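The Board With Four Magnets

2/12/23

The upper floor of the Stinance building was built as a gallery and it still feels like one. The floor is wood, there is a black railing on one side, and behind the railing you look down into the atrium. For a few years now the floor has been a shared work room. I went there to talk with the woman who manages it, because readers of this newsletter often ask me how a room used by many different groups can stay usable. She asked me not to print her name. "Write that it is the person with the keys," she said, so I do that.

We began with the furniture. When she took over the room in May, it had one long conference table that came from the Mesanard office when that office closed. It was a beautiful table and it made everything difficult. "People sat down at it and they stayed there until evening," she told me. "If a second group came, they had to ask for half of the table, and in my experience people do not ask. They go home." She sold it for 666 dollars and with this money she bought smaller tables and one more whiteboard on an easel.

The chairs are a mixture. I asked if this bothers her. She laughed and said that in the beginning it did. "I had a plan for 15 chairs, all the same. Then I saw the price from Stanutano, and I decided that a chair is a chair." The office chairs came from people who changed jobs, and the wooden ones from a café on the ground floor. She has only one rule for a chair, which is that one person must be able to lift it or roll it alone.

The subject she wanted most to speak about was the whiteboards. She has strong opinions here. In her view a whiteboard fixed to a wall becomes a notice board after one month, full of phone numbers and a drawing that somebody wants to keep. A board on an easel is moved often, and people clean it before they move it. "I don't know why it works like this," she said. "Maybe they are ashamed to carry their old writing across the room."

I said that an easel takes a lot of space with its legs. She agreed, and she told me she has hit her foot on them more times than she wants to remember. For this reason the boards should stand near the side at the end of the day - but in the middle of the day she lets them stand where the people need them. She also does not care if the board is a little tilted. She tried to correct it every morning for two weeks and then she stopped.

Then we came to the magnets. She buys them in boxes from Opoku, the small round kind, in mixed colors. The last box had 143 pieces, and she believes about 11 of those are still in the room. "They go into pockets," she said. "Nobody steals a magnet. You take the paper down, you have the magnet in your hand, your phone rings, and it is gone." 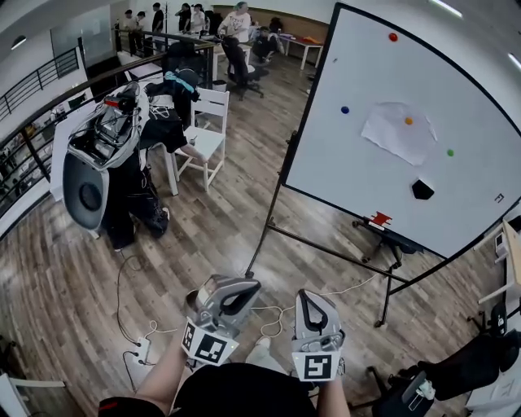
Her solution is to put only a few on each board, every one in a different color. If the blue one is missing, a person who used the board yesterday will notice it, and perhaps look in his pocket. With a board full of white magnets this would never happen. She does not allow tape, which leaves a gray line that she must clean with alcohol. Paper under a magnet can be old and crumpled, this is no problem for her, and she leaves it there until the group that put it up takes it down.

The tray is another matter. "Everything small in this room comes to the tray in the end," she said. She empties it one time per week into a shoe box, and the shoe box stands under her desk. If you lost something on the upper floor, you can go and look in it.

I asked what she would still like to change. She thought for some time. More waste bins, she said, but small ones, as people fill a big bin until it is too heavy to carry down the stairs. And hooks for jackets and cloths, so that they do not hang on the backs of the chairs. She has asked for the hooks two times already and she will ask again in spring.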